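Colach tries two grippers on a drink-making task

Print this page | E-mail this to a friend

Colach has started comparing two grippers for its two-arm robot bench, using a drink-making task with ice, glassware and fruit. The test began in October and is being run with Levent, which supplied one of the grippers.

Each gripper gets 60 tries at moving ice from a bowl to a cup, followed by a round with the wine glass. The arms and controllers stay the same throughout.

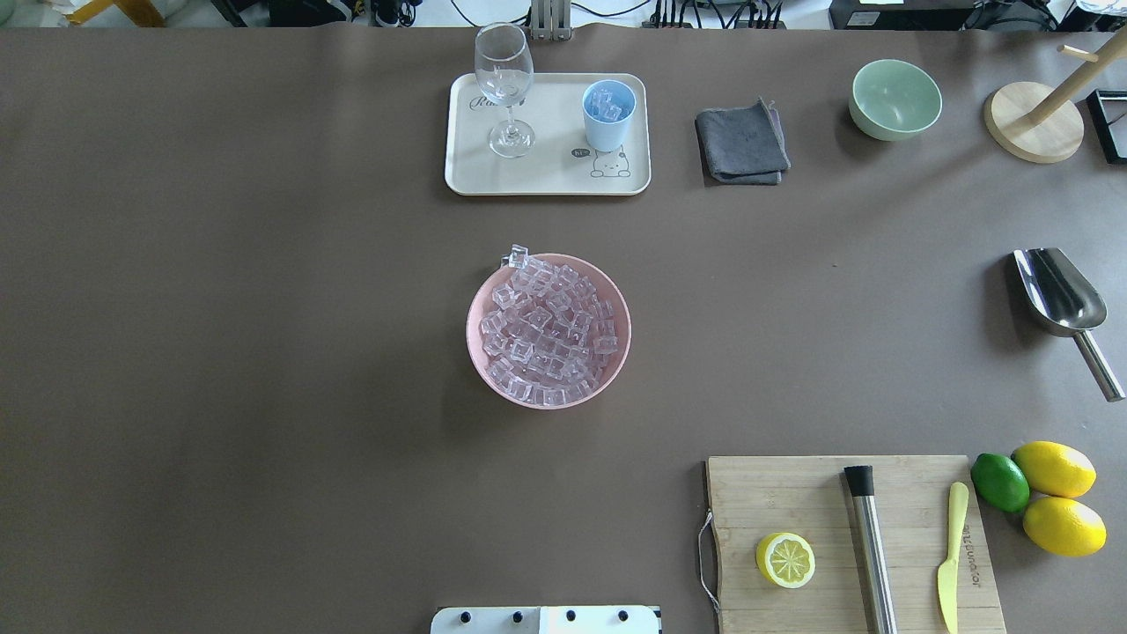

Lemons, a lime, a wine glass and a light blue cup are part of the setup. 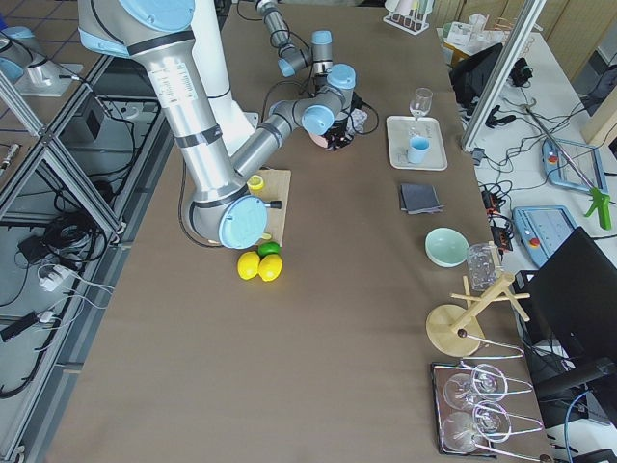 Sławomir Pietrzak would have liked to see the cameras compared first, arguing that clear ice and clear glass are hard on any gripper if the arm is sent to the wrong spot. He also said that 60 tries is too few to separate two products that may turn out to be close.

Colach plans to look at cameras in a later round. For now it is recording every grip, including the ones that fail, and logging how hard the fingers close. The Levent gripper has softer finger pads and a wider opening. The other, made by Brullik, closes faster and is already used on the company's packing line.

By the end of the first week the team had logged 55 tries with the Levent unit. The Brullik runs come next. Results will be shared with Sobczak, which is considering the same bench for its own test kitchen.

Contact us | Copyright Colach, all rights reserved | Back to top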